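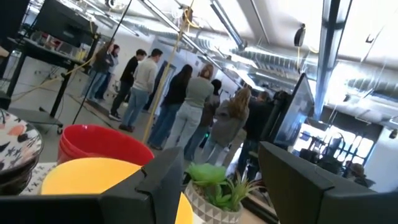 The Plate People of Rirncombe

I own too many plates. My cupboard door hasn't shut properly since March, and I've reached the stage where a guest gets a different pattern for every course whether they like it or not. So when my editor asked if I fancied writing something about mismatched tableware, I said yes before she'd got to the end of the sentence (and then I asked if I could buy some on expenses, and she said no).

First stop was Rirncombe, where Csenge Hegyi runs a little shop called Pirkedetti. She sells almost everything singly. If you want six matching bowls she'll send you elsewhere, very sweetly, but if you want one bowl in a red that makes tomato soup look pale, she's your woman. I came out with a yellow plate, naturally. Yellow is the colour I'd tell any nervous beginner to start with! Toast looks good on it, and so does salad, and it cheers up a plain white cloth no end.

Csenge's rule is that a table needs one loud colour, one pattern and something alive. I'd always done flowers, which flop by Thursday lunch at mine, but she's all for succulents. A small one in a white pot with a bit of raised pattern sits low enough that you can still see who you're talking to, and it'll forgive you for forgetting it.

Jenő Major, who makes pots two streets away, disagrees with her about nearly everything. He thinks pattern belongs on the plate and the cloth should be left alone. I'm with Csenge on this one. A leafy plate in black and orange over a cloth with tiny black crosses sounds like a headache, but the crosses are so small that they settle down and let the leaves get on with it – try it before you write in.

As for washing up, I put the old stuff in the bowl with a folded tea towel at the bottom, and I never stack a glossy glaze without a sheet of kitchen paper in between. Jenő stacks his any old how and has the chips to show for it.

I've since been back to Pirkedetti for a side plate. The cupboard door is now held with string.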